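Home Kitchen Workshop Garage Garden Ask Us

Getting a balsa glider ready for a flying day

My kitchen table has had more airplanes on it than dinners this summer, and August is when our little club at Kisden holds its open flying day, so I thought I'd write down the things I do at home the week before. None of it is hard, and most of it can be done with a cup of coffee going cold beside you (mine always does).

Start with the wings. Lay them on the flattest surface you own and look along the edge from one end to the other. A twist you can barely see indoors will turn into a lovely slow spiral into the grass outdoors. To take one out, hold the wing over a steaming kettle for a few seconds, bend it gently the other way, and let it cool in your hands. Keep your fingers well back from the spout, and go easy – you can always do it again, but tissue that has gone baggy is a nuisance to put right.

Sanding comes next. I use 100 grit only for knocking down lumps of old glue, then go to 400 for the leading edge and anything that will show. People who build for the indoor contests go up to 1000, and I'm sure they're right, but my gliders live outdoors and get rained on. Glue your paper to a scrap of straight lumber and you'll never go back to folding it over your thumb!

For glue I like plain white wood glue, thinned with a few drops of water and put on with a toothpick. Wipe off what squeezes out while it's still soft. Pin the joint down over waxed paper, or you'll be building your kitchen table into the airplane, as I did with my first Ollberg kit.

Balance is the part people skip. Make a pencil mark under each wing where the plan tells you to, rest the marks on 2 fingertips, and see which way the nose goes. It should sit level or dip a touch. If the tail drops, press modeling clay onto the nose, a pinch at a time. A soft toss across the lawn at breakfast time, before the breeze gets up, will tell you the rest.

Then pack a box – spare rubber bands, clay, a few pins, tape, a pencil, waxed paper and that sanding stick. I add something to eat, as the line for the food stand at the Gautier field is a long one.

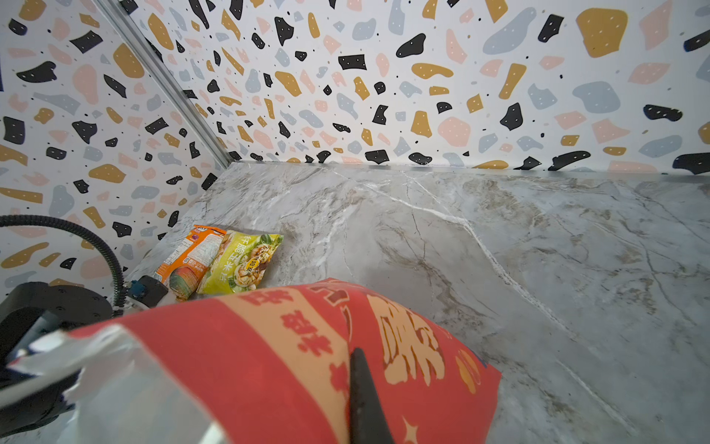 Mathis Fleury wrote in to say that he never steams a wing at all. He pins it to a board with a sliver of scrap under the low corner, brushes on a little water, and leaves it overnight by the bookcase. It takes longer, he says, but he has kept the same Dondemano glider straight that way through a good many damp seasons, and he'd sooner wait than stand over a kettle. I've got a tailplane that needs it, so I'll give his way a try tonight.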